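Which Jacob Hiebert is buried at Kirnden?

Genealogy & Local History > Family Lines > Hiebert 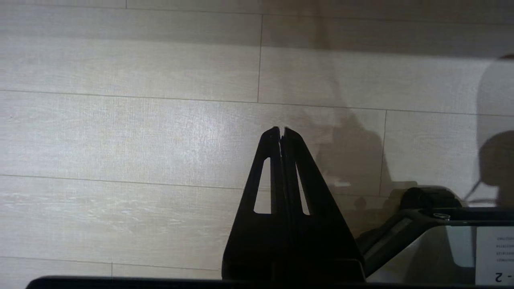 Gripper over a light gray floor

foulkes_a
Posted May 2, 2020

I have been going in circles on this since February and would like to be told I'm wrong by somebody other than my sister.

The stone at Kirnden says Jacob Hiebert, born 1837, and then the bottom third has flaked off. Every online tree I can find gives him a wife named Margaret, a farm at Talinby, and a term as township clerk. The 1860 census has a Jacob Hiebert at Talinby, all right, but he's a cooper, he's 29, and he's single. That puts his birth six years early for the stone. I know people shaved their ages. I don't know many who added six years at 29.

My theory is two Jacobs, probably cousins. Does anyone have the Geronthorpe church book?

Angharad Foulkes

rgudeta
Angharad, I have photocopies of part of it. Baptisms only, and the pages for 1836 to 1838 look like somebody set a coffee pot on them. There is a Jacob, son of Peter, and the year could be an 1837 or an 1832 depending on how much you want it to be.

Census ages are mush anyway. My great-grandmother aged four years between 1870 and 1880 and seems to have enjoyed it.

Robel

oldvanek
One Jacob. This was settled in the county history, page and all. He learned the cooper's trade as a young man, took up the farm when his father died, married Margaret, served as clerk. The census taker got his age from a neighbor. They did that all the time.

S. Vaněk

foulkes_a
Which county history? If it's the one with the portraits, the families paid to be in it and wrote their own entries. It also says the Hieberts descend from a Swedish admiral.

oldvanek
I have never claimed the admiral.

blashari
You have him in your tree, Svatopluk. I'm looking at him. He has a hat.

oldvanek
That was imported when I merged a file. I have 3000 people in there and can't check every hat.

sserra
Before the admiral takes over, has anyone looked at the muster rolls? A Jacob Hiebert enlisted as a private in 1862 and gave his birthplace as Geronthorpe and his occupation as farmer. Discharged the next year for his lungs. If there's a pension file it ought to have a marriage date, and maybe an affidavit or two from people who knew him as a boy. I've had more use out of one cranky affidavit than out of all the county histories put together.

Samuele

foulkes_a
Samuele, I did not know about the enlistment, thank you. Does the roll give an age?

sserra
25.

foulkes_a
So born 1837, or close to it. That's my man on the stone. And he's a farmer in 1862, two years after the other one is making barrels.

oldvanek
A man can put down his tools and pick up a plow in two years. Also recruits said whatever age the sergeant liked.

rgudeta
I'm half with Svatopluk on this one. Nothing so far rules out a single Jacob with a bad census entry. What you'd want is both of them on the same page. Is there a second Jacob anywhere in 1860? If the farmer existed he had to be sleeping somewhere.

blashari
Tried this years ago for my wife's side (she's a Hiebert through the Talinby mill people). There's a "Jac. Hebert" in 1860, age 23, farm laborer, living with a family on the Geronthorpe road. It's indexed as Isaac Herbert, so good luck finding it by searching. I had to read the township line by line. The household is 5 people and he's listed last, after the baby.

foulkes_a
Babar, you've been sitting on this for YEARS?

blashari
Nobody asked me about Isaac Herbert.

oldvanek
An Isaac Herbert is an Isaac Herbert.

blashari
It says Jac. I'll scan it when I can get into my own garage again. The J has a loop on it like a fishhook and the indexer took it for an I. Compare it with "Jas. Miller" two houses up, same hand, same loop.

sserra
Even if it's him, we still don't know which of the two married Margaret. Could be the cooper got the wife and the farmer got the stone.

foulkes_a
I thought of that at two in the morning and it did me no good. The clerk's signature shows up on road petitions all through the 1870s, so if there's a pension file with a signature in it, I can at least lay them side by side. I've put in the request. The archive is closed for now and the reply I got said to expect a delay "of uncertain length," so I'll be back when I have something.

rgudeta
I'll try to get a better copy of the baptism page in the meantime. The original may be less stained than mine.

oldvanek
Fine. I'll move the cooper to a note until the file comes. Margaret stays where she is.

blashari
And the admiral?

oldvanek
Under review.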